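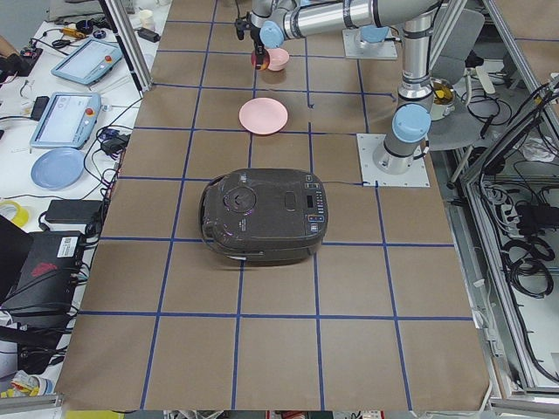
March, Donville cell, afternoon, kettle on

Picked this up again after lunch with the intention of only re-taping one line, and as usual it grew into most of a day's tidying. I'm writing it all out while I still remember the order, partly for whoever is on the cell next and partly for me, as I have a terrible head for this sort of thing.

The wrist first. The near arm had been landing a touch short at the far end of the table, never by much, but enough that the fingers were closing on the rim of things and not round the body. I spent far too long in the program looking for it before I thought to go round the mounting plate with the hex key. Two of the corner screws had a bit of give in them. Both are nipped up now (crosswise, a little at a time, please don't do one fully and then move on) and I put a dab of paint pen on each head so we can see at a glance if they creep. The plate for the second arm was fine, but I marked those four as well while I was down there with my knees complaining.

Re-homed both arms afterwards and ran the touch-off at 3 grid corners. Near arm came back within 2 mm everywhere, and I'm happy to leave it there until the new fingers turn up from Sumampouw. Cycle counter on the near arm read 3,172 when I started, so take that as the number for the maintenance sheet.

The paper and tape. I know we talked about painting the grid straight on to the table, and I still think we should one day, but the kraft paper does have the great advantage that you can rip it off and start again when something gets spilt. The blue tape wanders a little in places. I've left it. The squares are for us, for putting things back roughly where they were, and the arms don't look at them at all. If you do re-lay a line, pull the tape out long and put it down in one go from the far end towards you - dabbing it down in short bits is how we got the wavy ones. The front edge of the paper is curling where it meets the table and wants a strip along it before somebody's sleeve catches it.

Layout for the Onemus kitchen run, as I've got it now: rice cooker near the middle with its controls on the right-hand side, flat pink plate straight behind it, small pink bowl behind that. The cooker sits over a tape line, which looks untidy, but it gives the near arm a nicer approach than having it squarely in one box. Do check the cord goes off to the right and lies flat on the paper. I've asked for a shorter one.

Gripper check. Used the little red and orange piece for the hold test, same as last time. No slip that I could see with the arm moving slowly, and I'll try it at full speed once I've had a proper look at the finger pads. They're getting shiny. Wonard say up to 4 weeks for replacements, so I've gone over ours lightly with fine paper to bring a bit of bite back, and we'll see how long that buys us.

Pendants are both on the white desk, one behind the other. Please keep them on that side where the stop buttons can be reached without leaning over the table. I'd love them to have hooks on the frame post and I've sketched a bracket, it's in the back of this book.

Still to do:

- strip of tape along the front edge of the paper
- cables on the lower shelf, which are a proper bird's nest - label both ends before unplugging anything!
- clear the desk a bit, chargers and bricks especially
- full-speed hold test
- look at the paint marks again after the next long run and write down here whether they've moved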